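Review: the Wimero modular shelving system by Plidness

Plidness is best known for its dining furniture, and the Wimero is the company's first serious attempt at storage for the rest of the home. The range consists of open shelving, low cabinets and a tall cupboard, all built on the same upright. It is sold through the Skestden showroom and by mail order. For this review we assembled the six-shelf open unit together with a low cabinet, and kept both in daily use from March onwards.

The design is restrained. The uprights are slim, the shelves have a softly rounded front edge and the fixings are concealed from the front. Two finishes are available, a pale oak veneer and a painted off-white. We tested the oak. The grain is well matched across the shelves, although the cabinet doors in our set were slightly warmer in tone than the sides.

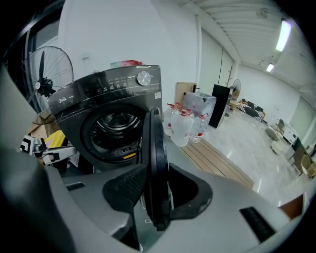

Control panel and door of a front-loading washing machine.

Assembly is straightforward for two people. The instructions are clearly drawn and the parts are numbered, but the bag of fixings is not divided by stage, and sorting it added a good deal to the work. The back brace must be fitted before the upper shelves; the booklet mentions this only on its last page. Wall brackets are supplied with the tall cupboard and the open unit. Screws for the wall are not.

Once built, the open unit stands firmly. Each shelf rests on 4 steel pins and may be moved up or down without dismantling the frame. We found no visible sag under a full row of hardback books. The low cabinet is equally solid, and its doors close quietly – a marked improvement on the magnetic catches Plidness has used on its sideboards.

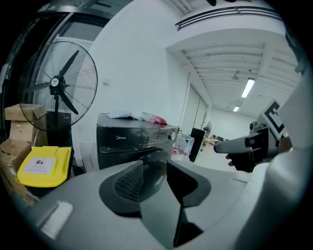
Black Midea washing machine with a round silver control knob.

The depth of the shelves deserves some thought before ordering. At almost 400 mm they will take large storage boxes and folded bed linen with ease, but in a narrow hallway the unit feels intrusive. A shallower version would be welcome.

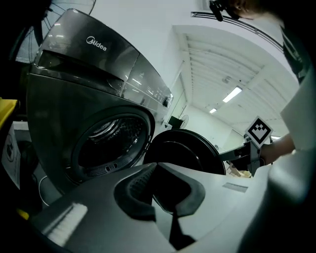 The veneer has worn well. Water marks wiped away when dealt with promptly, and the front edges show no chips. The underside of each shelf is left unfinished, and on the higher positions this is noticeable from a seated position.

The nearest alternative is the Nair range, which costs less and offers more colours. Its shelves are thinner, however, and their height is fixed once the unit has been assembled. Buyers who expect to rearrange their storage will be better served by the Wimero.

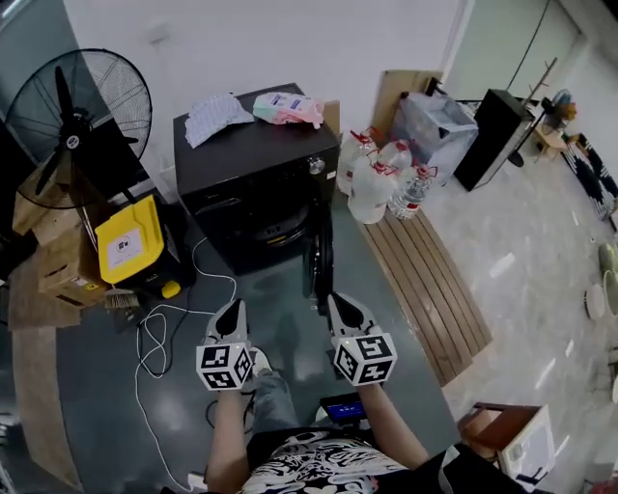 Delivery from Skestden was made in two parcels, both well packed. Replacement pins and doors may be ordered separately, and additional shelves are sold in pairs. The Wimero is recommended for living rooms and studies with sufficient floor space. Those furnishing a smaller room should measure carefully and consider the low cabinet on its own.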